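Sorting it out in Borkell

The recycling hall in Borkell opens at 7 a.m., and by half past there is usually a line of cars back to the road. The woman who runs it has been there nine years. Before that she drove a collection truck for Trustomlow, the company that still picks up curbside bins in the area, and she says the truck taught her most of what she knows about how people throw things out.

"You see what's on top of the bin, and you see what falls out of the bottom," she said. "Those are two different bins."

We spoke in her office in May, a few weeks after the county changed its rules on what can go in the mixed container. Drink cans, food cans and clean foil are still accepted. Plastic film is out. So are paper cups, which had been allowed for a short time and which she never wanted.

Drink cans are the part of the job she likes best. The hall ships them in pressed bales to a buyer in Rothe, and the price, though it moves, has covered the cost of handling in every year she has been in charge. Glass has never done that. Cardboard did for a while.

"If everything were cans I could do this with my feet up," she said. "They're light, they don't rot, and somebody always wants them." 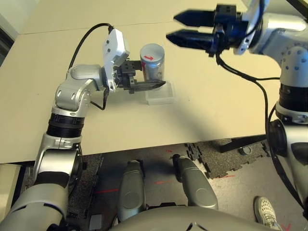
A silver can-like cylinder held near its base.

The hall serves about 600 households that have no curbside pickup, most of them along the Furna road, where the lanes are too narrow for the trucks. Another 290 have pickup but come in anyway. She puts that down to the cans. Curbside bins are emptied every other week, and in summer a family can fill one in half that time.

She was asked what people get wrong most often. Her answer was food left in jars. A spoonful of pasta sauce in one jar does no great harm, but the jar tips over in the bag, and then the newspaper in the same bag is no good to anyone. She doesn't ask for things to be spotless. A quick rinse in leftover dishwater is enough, and she would prefer that people not run the hot tap for it.

The second thing was crushing. Many visitors flatten their cans before they bring them in and are surprised to hear that she has no strong feelings about it. At her hall the baler does the flattening. At some sorting plants a very flat can may be taken for paper and end up on the wrong line, so people who use curbside bins should check what their own hauler wants. Trustomlow asks for cans to be left in shape.

"Somebody's grandfather told them to stomp on it, and they've been stomping ever since," she said. "I don't mind. It saves room in the car." 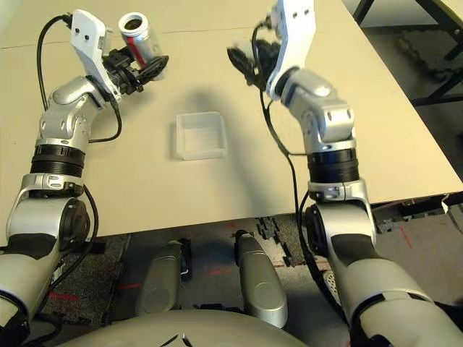 Labels and pull tabs can stay on. Bottle caps made of steel can go in with the food cans, but loose caps are small enough to drop through the gaps in a sorting screen, so she tells people to collect them inside a steel can and pinch the top shut. Aerosol cans are a separate matter. They go on the shelf by the paint, empty or full, and a member of the staff has to be told they are there. Two winters ago one went through the baler with something still in it. There was a loud bang and a dent in the side panel, and the hall was closed until the afternoon.

She was less willing to talk about money. The county pays for the building and 59 percent of the wages, and the rest has to come from gate fees and sales. The gate fee for a carload of yard waste went up in the spring, and there were complaints. She keeps the letters in a drawer and says she has answered the ones that were signed.

Asked whether the work has changed her own habits, she thought for a while. She buys fewer things in jars. She has stopped saving plastic tubs, which used to fill a cupboard at home. She still drinks soda from cans and keeps them in a crate by the back door.

Her own plan for the next year is modest. She wants a roof over the cardboard bay, which gets rained on from the west, and a second lane so that people with one bag of cans don't have to wait behind a trailer full of branches. The lane has been drawn up twice. The first drawing put it through a drainage ditch.

"They did come out and look before they made the second one," she said.

The hall is open until 4 p.m., and until 6 p.m. in the summer months. Cars that are in line 20 minutes before closing will be let in. Batteries and light bulbs are taken at the side door.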